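Costume shop apprentices wanted for the Seltonano summer season

Seltonano is a small touring theater company, and we are looking for 4 people to join our costume shop from late spring through the end of the summer tour. If you sew a little (or a lot!), like old clothes, and don't mind carrying a hamper up a fire escape now and then, please read on.

We play in school gyms, barns, libraries, parks and, once in a while, a real theater with a real curtain. This year's show is The Miller's Seven Daughters, a big noisy family piece with songs, a flood and a wedding. A cast of nine plays more than thirty parts, so the costumes do a huge share of the storytelling. An actor walks off as a goose seller and walks back on as a judge, and the only thing standing between those two people is whatever we have hung up for them in the wings.

The shop is run by Radoslava Ondrejka, who trained as a tailor before she ever worked on a play and has been with us for eleven seasons. Vlasta Šimko looks after the wardrobe on the road – washing, mending, quick changes, the lot. You will work with both of them, and by August you'll have picked up habits from each (Radoslava bastes everything, Vlasta swears by safety pins, and they have been arguing about it for years).

What the work is like

The first few weeks are spent at our shop in the old Čierny mill building. We pull pieces from stock, do fittings, take things in, let things out, and build the handful of costumes we can't find or fake. Our stock is around 800 pieces, most of them given to us or bought secondhand, and one of your first jobs will be getting to know it. You'll learn where the waistcoats live and why the green coats are kept away from the window. You'll also get good at looking at a plain shirt and seeing a sailor in it, or a baker, or a very young king.
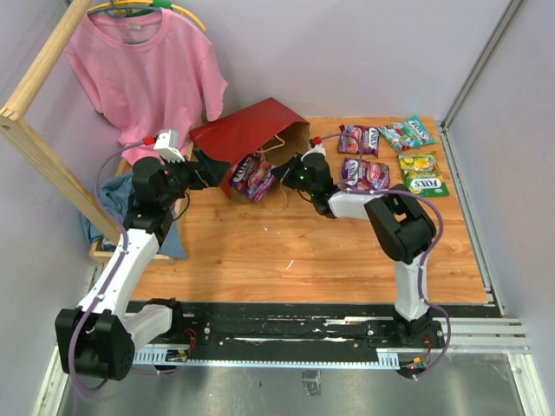
A lot of that comes down to small changes. A new collar, a different set of buttons, a hem brought up two inches, some tea in the dye pot to take the brightness off. We love this part of the job and we hope you will too! Everyone gets at least one character to look after from first fitting to last performance, and you'll sit in on rehearsals so you can see how that person moves before you decide where the seams should go.

Once the show opens, two apprentices travel with the tour at a time and two stay at the mill, and then you swap. Touring days are long. We load in during the morning, steam and check everything over lunch, run the show in the late afternoon or evening, and then get it all back in the hampers. Days at the mill are quieter – repairs, laundry, alterations for the fall school project, and some time set aside for your own sewing.

You might enjoy this if

You can use a sewing machine without being afraid of it and do a neat running stitch, a backstitch and a hem by hand. That's the only skill we really need you to bring. We can teach you zippers, linings, pattern drafting and how to get stage makeup out of a white collar.

It helps if you're calm when other people are hurrying. Quick changes happen in the dark, and the actor will be out of breath and possibly still singing. You should be fine with early mornings and comfortable around other people's bodies and nerves. Fittings can make anyone shy, and we take a lot of care to be kind about them.

You don't need a degree, a portfolio or any theater background. Past apprentices have come to us from a bakery, a nursing course, a dairy farm and a law office. You do need to be 18 or older by the first day. A driver's license is welcome, but we can work around it if you don't have one.

The lifting is real but manageable, and we share it out. The mill has a ramp and a freight elevator. Some of our tour venues have neither, so if stairs or lifting are a problem, tell us and we'll plan your weeks so that more of them are spent at the shop. We have done this before and it worked well.

Pay, housing and the practical side

Apprentices are paid 717 a week before tax, the same rate for all of you, for the full length of the contract. On tour we cover travel and a bed, and dinner is on us every show day. If you're coming from far away, we can also offer a room in the company house on Plollico Street while you're working at the mill. The rooms are plain, the kitchen is big, and there's a garden with more zucchini than anyone can eat.

There is a one-time payment of 300 toward tools or travel, paid with your first check. Most people spend it on good shears. If you already own good shears, spend it on the bus!

You'll have two days off a week at the mill and at least one on tour, with the missing days added on at the end. Our fabric and thread come from Flurano, a small supply store down the hill, and apprentices can buy there at our rate for personal projects.

How to apply

Send us a letter, a page or so, telling us about something you've made, mended or altered. It can be a quilt, a Halloween costume, a pair of jeans you refused to throw out. Tell us what went wrong along the way and what you did about it. Add a photo or two if you like, taken on your phone is fine. We don't need a résumé, though you can send one if you have it ready.

Please also say when you could start and whether you'd want a room. Put "Costume shop" at the top so your letter lands with Radoslava and not with the box office.

Applications opened on 2026-04-04 and we will be reading them all through April. We'll invite a small group to the mill for an afternoon of sewing and talking, with soup, and we'll pay your fare. If you can't make the trip, Vlasta is happy to do a video call instead.

Questions before you apply? Call the shop during working hours and let it ring for a while. We're often at the far end of the building with the machines going.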